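Visita a la jornada de puertas abiertas del centro de producción de Seol

Seol produce a distancia los partidos de la liga Jorness de balonmano y, desde esta temporada, también los resúmenes que distribuye la plataforma Evus. En junio abrió sus instalaciones a clubes, federaciones territoriales y medios pequeños. Fuimos por la mañana, con inscripción previa, y estuvimos hasta la hora de comer. El turno de tarde era para estudiantes y no lo vimos.

La acreditación se recogía en la entrada. A mí me tocó la número 3033, que según la chica del mostrador no corresponde a la cantidad de inscritos: los dos primeros dígitos son el código del grupo. El programa impreso anunciaba una charla sobre derechos, el recorrido por las salas de control y un turno de preguntas. El orden se cambió a última hora y empezamos por la charla.

La dio el área comercial de Evus. El contrato con Jorness se firmó por cuatro temporadas y cubre todos los partidos de la máxima categoría masculina y femenina. Los clubes conservan el uso de las imágenes de sus propios encuentros a partir de la medianoche del día del partido, con un límite de 15 minutos por vídeo publicado. Hasta ahora ese límite no estaba escrito en ningún sitio y cada club hacía lo que le parecía. Varios asistentes tomaron nota de la cifra y uno pidió que se enviara por correo el anexo correspondiente. Dijeron que sí.

El dinero se trató por encima. Se explicó el criterio de reparto, una parte fija igual para todos y otra variable según el puesto en la clasificación, pero no se dieron cantidades. Tampoco se aclaró qué pasa con los clubes que descienden a mitad de contrato. Un representante de un equipo recién ascendido insistió en este punto y se le remitió a la asamblea de la liga, lo cual no le dejó muy conforme. 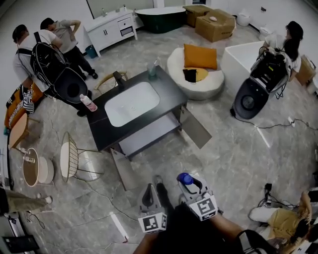
Mueble negro con lavabo blanco y butaca redonda.

Después de la charla nos dividieron en dos grupos. El nuestro entró primero en la sala de realización. Seol no desplaza unidades móviles a los pabellones, salvo en la fase final. En cada cancha hay un operador y un técnico de sonido, y la señal de las cámaras viaja en bruto hasta el centro, donde se realiza, se rotula y se comenta. El número habitual de cámaras por partido es de 4: la principal en alto, una detrás de cada portería y otra a pie de pista para los banquillos y los tiempos muertos.

El realizador que nos atendió trabajaba antes en fútbol y contó que lo que más le costó del balonmano fue el ritmo. En fútbol hay tiempo de irse a una repetición después de una ocasión; aquí, si uno mete la repetición de un gol sin mirar, se pierde el saque de centro rápido y a veces el gol siguiente. La norma interna es que ninguna repetición se lanza hasta que el equipo que defiende ha replegado. Nos puso un partido grabado de la primera jornada, anterior a esa norma, y se veía bien el problema: dos goles que el espectador solo conoce por el cambio en el marcador.

El marcador automático es otro de los cambios. Lo lleva un programa llamado Nosis, que lee los datos de la mesa de anotación y los pasa al rótulo sin intervención manual. También calcula los tiempos de exclusión. Cuando la conexión con la mesa se interrumpe, un operador toma el control desde el centro y mete el tanteo a mano. Preguntamos con qué frecuencia ocurre y la respuesta fue que depende mucho del pabellón, que hay canchas donde no ha fallado nunca y otras, sobre todo las municipales más antiguas, donde falla casi cada fin de semana. 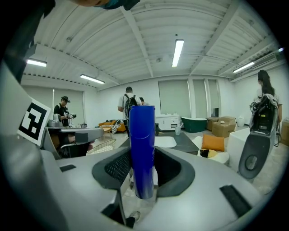 En la cabina de comentarios caben un narrador y un analista. Trabajan viendo la señal realizada y, en un monitor más pequeño, la toma fija de toda la pista. El analista que estaba ese día dijo que sin la toma fija no aceptaría el trabajo, porque los cambios entre ataque y defensa suceden casi siempre fuera del plano principal. Reconoció también que comentar a distancia tiene una desventaja clara: no se oye lo que dice el entrenador en el banquillo ni se nota el ambiente, y en los partidos igualados eso se echa de menos. Para compensar, abren un micrófono de ambiente que les llega solo a los auriculares.

A media mañana hubo una pausa para café. Coincidimos con gente de dos clubes del norte que comparten pabellón y que se quejaban de los horarios. Con el contrato nuevo, los partidos emitidos en abierto pasan a jugarse a las doce, y uno de estos clubes tiene la cantera en la pista hasta esa hora. Han tenido que mover a los infantiles a un colegio. Lo contaban sin dramatismo, pero es un coste que no figura en ninguna de las presentaciones que vimos.

La segunda parte del recorrido fue la sala de edición, donde se preparan los resúmenes. Cada partido genera dos versiones, una corta para redes y una larga para Evus. La corta tiene que estar publicada antes de que los jugadores salgan del vestuario, o esa es la intención. Los editores van marcando jugadas durante el encuentro y al pitido final solo queda ordenar y revisar el sonido. Nos dejaron ver el montaje de un resumen femenino de principio a fin. El criterio es sencillo: todos los goles de los últimos cinco minutos si el partido está abierto, las paradas decisivas y las exclusiones que cambian el marcador. Se quedan fuera casi todos los siete metros, cosa que a los porteros, según nos dijeron, no les gusta nada.

El turno de preguntas fue corto. La mayoría giró en torno a la accesibilidad de los archivos antiguos. Evus tiene digitalizadas las temporadas recientes, pero los partidos anteriores siguen en cintas que pertenecen a cada club y cuyo estado se desconoce. No hay presupuesto asignado para recuperarlas. Se habló de una prueba con 2 clubes que han ofrecido su material, sin fecha de comienzo.
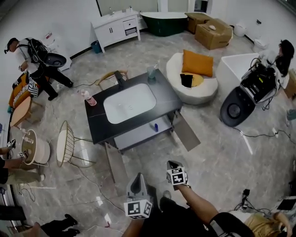

Ye-rin Choo preguntó si los clubes podrían poner a su propio narrador sobre la señal de Seol, en la lengua que quisieran, y emitirlo en sus canales. Añadió que su equipo ya lo hacía con una radio local y que la audiencia de fuera de la ciudad venía sobre todo de ahí. Desde Evus contestaron que el contrato lo permite para audio, pero no para vídeo, y que el vídeo con narración propia habría que negociarlo partido a partido. Ella pidió que esa diferencia constara también en el anexo.

Al salir entregaban una carpeta con el calendario de la próxima temporada, todavía provisional, y los datos de contacto de cada departamento. El anexo sobre el uso de imágenes no había llegado al correo cuando cerramos este texto. Para quien quiera acudir a la siguiente visita, la inscripción se hace a través de la propia liga y conviene indicar si se viene como club o como medio, porque los recorridos son distintos. Se puede aparcar en la calle de atrás.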